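元旦放假，我决定把衣柜彻底翻一遍。本来只打算收一下冬天的毛衣，结果从早上九点多一直弄到天黑，现在腰是真的直不起来。边吃泡面边发，想到哪儿写到哪儿，大家凑合看。

先交代背景：我的衣柜是搬进来那年买的，Plataner 的两门款，右边挂衣服，左边五层隔板。听着挺能装对吧，隔板深得要命，放进去的东西只要到了第二排，基本就等于失踪。我今天在最下面那层摸出来一条还挂着吊牌的围巾，完全不记得自己买过。

第一步还是老办法，全部倒出来堆床上。我知道很多人说这样会收到一半崩溃，建议一层一层来。我试过一层一层来，每次收完第一层就觉得今天表现很好可以休息了，然后就没有然后了。堆床上的好处是你不收完晚上没地方睡。

堆完我站在床边愣了得有五分钟。怎么会有这么多黑的！！黑毛衣、黑开衫、黑卫衣、黑打底，全缠在一起，根本分不清哪个袖子是哪件的。我妈说我衣柜像刚办完什么事一样，大过年的能不能说点吉利的。

好，分类。我没按什么流派，就按“怎么放不会坏”来分：
能挂的：衬衫、外套、大衣
必须叠的：所有针织
随便塞的：睡衣、家里穿的T恤
再见的：起球起到没法看的、领口垮掉的、穿上就扎脖子的

重点说一下针织必须叠这件事，血泪教训。前年我图省事把毛衣全挂起来，一个冬天过去，肩膀上两个鼓包，穿出去像垫了东西。越重的越严重，那种厚的深色大毛衣，自己的分量就能把自己拽长一截。我有一件原来到胯，现在快到大腿了，当裙子又短，当上衣又长，处境尴尬。

数了一下针织类（对，我真的数了，因为想知道自己到底有多离谱），31件。三十一！一个冬天才几天啊。里面黑的和深灰的占了16件，我把它们铺开排成一排，给我姐打视频，她问我是不是准备摆摊。

但是！我要为自己辩护一句，它们真的不一样。有粗针的，有细针的，有高领，有半高领，有罗纹收腰的，有下摆开衩的。你们不懂黑色爱好者的精神世界。（我姐：是不懂。）
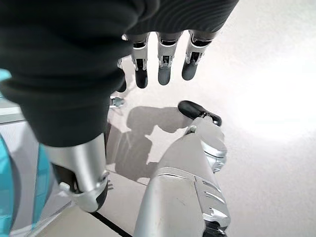 厚的深色针织衣服叠好以后竖着放还是平放？
平放。厚针织竖着放容易塌，底边还会被压出一道硬折，平着摞三四件就够了，最重的放最下面。薄的打底衫可以竖着放，一抽就出来。

我自己的叠法也说一下，很简单。正面朝下铺平，两只袖子往后背折，袖子别交叉太多，不然中间会鼓一坨。然后左右各往里收一点，收到和隔板差不多宽，最后从下摆往上折两折。厚的折一次就行，折太多次就变成一块砖。

还有一个，叠之前先用手把布抖开抹平，特别是罗纹的地方。罗纹边歪着叠进去，压一个礼拜出来就是波浪形的。懒人如我，以前都是揉成一团往里怼，难怪每次拿出来都像刚从瓶子里倒出来的。

高领的领子要翻下来还是立着？我是翻下来叠的，立着的话上面一压就歪。这个好像每家说法不一样，你们怎么弄的可以说说，我抄作业。

中场休息的时候去楼下买了粘毛滚筒。深色衣服真的是吸毛体质，我家又没养猫，请问这些白毛是哪儿来的？？滚完一件撕一张，滚完一件撕一张，一卷很快就没了。后来学聪明了，先拿湿的橡胶手套顺着一个方向撸，大的毛团先撸下来，再用滚筒收尾，省很多纸。

去球器也翻出来用了一下，Jikadance 那个充电的小家伙，买了好久了。用的时候把衣服绷平放在硬的桌面上，千万别在床上推，床太软，网面一下就陷进去了，我上次就这么给一件细针的推出一个洞。洞在袖子内侧，手臂夹紧就看不见，所以那件我还在穿，哈哈哈哈。

粗针的不建议用去球器，会把线圈勾起来。粗针我是拿小剪刀一颗一颗剪，开着电视剪，剪完一集半。很解压，就是眼睛有点花，后面几颗差点剪到手。

下午开始做最难的一步，断舍离。规则给自己定得很死：去年一整个冬天没穿过的，走；穿上要吸气的，走；留着等“在家穿”的，走，因为在家穿的已经多到可以开店了。

结果呢，执行起来还是有感情因素。有一件黑色半高领，袖口磨得都发亮了，大学的时候买的，当时觉得特别贵，咬牙买的。我拿起来放下拿起来放下四个来回，最后还是留了。规则是人定的嘛。

最后走了13件。状态好的洗干净装袋，准备拿去小区门口的旧衣回收；两件领口彻底垮掉的剪了当抹布，纯棉的那件擦灰特别好用，混纺的那件越擦灰越多，不推荐。

剩下的18件，重新分到两层隔板上。常穿的放眼睛高度那层，厚的不常穿的放下面。颜色我也想过按深浅排，排完发现除了我自己根本没人看得出来有深浅，从左到右都是黑。算了，按厚度排。

隔板太深的问题，我是这么解决的：每层放两个布的收纳筐，前后各一个，后面那个装过季的，前面那个装当季的。换季的时候前后一调换就完了。筐是 Culura 的，带提手的那款，抽出来很方便。不过有一个缺点，筐底有点软，装太重的毛衣提起来会往下坠，我剪了一块快递纸箱垫在下面，好多了。

在网上对比的时候还看过 Kovačević 家的抽拉式隔板，确实好看，滑轨顺得不得了（看视频是这样），一看价格一套1030，我默默关掉了页面。我一整年买毛衣也就……好吧我不算这个账了，算出来可能更难看。

防虫的我放的是樟木条，不是樟脑丸，樟脑丸那个味道我受不了，穿出去自己都头晕。樟木条放久了味道会淡，拿砂纸磨一磨表面又有了。没有砂纸用指甲锉也行，别问我怎么知道的，美甲工具就那一根，现在闻起来很高级。

还有干燥剂！南方的朋友一定要放。我以前住一楼，三月回南天的时候打开柜门，大衣领子上一层白的，我以为是灰，凑近一闻，魂都没了。后来每层丢一包，一个多月换一次，到现在没再出过事。

洗的问题也有人在上一条底下问，统一回一下。深色针织我都是翻面洗，冷水，装网袋，轻柔档。新买的第一次单独手洗，掉色真的很夸张，水跟墨汁一样，我有一次跟一件米色的一起泡，米色的从此变成了灰色的，还挺好看，就是两边颜色不一样。

晾的话一定一定平铺。没有平铺网的可以像我一样，晾衣架上横两根杆，中间搭一条浴巾，毛衣摊在浴巾上。厚的要翻面，不然底下那面捂着有味儿。挂着晾就是我前面说的，越拽越长，长到你怀疑人生。

对了，收进柜子之前一定要干透。我有个笨办法，摸腋下和领口那两个地方，摸着凉凉的就是还潮，再晾一晚上。摸别的地方不准，我因为这个返工过好几次。

刚才有人问为什么不用真空压缩袋。用过，羽绒和被子可以，毛衣我劝你算了。压一个夏天拿出来，褶子深得像刻上去的，蒸汽熨了好几遍还有印子。而且我那个袋子还漏气，过两天自己又鼓起来了，把柜门顶开一条缝，半夜吱呀一声，吓死。

说到蒸汽，羊毛的有轻微变形可以用蒸汽救。挂烫机离远一点喷，别贴上去，喷完趁热用手把形状拢回来，平放放凉。我今天把一件下摆卷边的救回来了，两个肩膀鼓包的那件没救回来，鼓包还在，认命了，外面套外套穿吧。

顺手把袜子也收了。黑袜子配对是人间酷刑，每一只都好像是一对，每一只又都差一点点，袜口高半厘米，罗口宽一条。最后我放弃了，差不多的就凑一起，穿鞋里谁看得见。以后只买同一款，这次是认真的（去年也说过这话）。

裤子还没动，椅子上还搭着一堆，就当没看见。那把椅子已经很久没有作为椅子存在过了，它现在是一件家具形状的衣架。明天再说。

更新：我妈看了朋友圈发来语音，说她那儿还有两件我高中的毛衣，问要不要一起寄过来。我说不要。她说已经叫了快递了。

颜色她没说，我猜也是黑的。

床终于腾出来了，床单上全是毛，还得再滚一遍。滚筒纸用完了，楼下便利店不知道还开不开门，我先去看看。

回来了，开着，买了两卷。顺便买了关东煮。你们谁有那种不会掉毛的深色针织牌子可以推荐一下，不要太贵的，我知道我刚说完断舍离，我就问问。

评论里问收纳筐尺寸的，我明天量了再发，现在柜子关上了不想再打开，怕它倒出来。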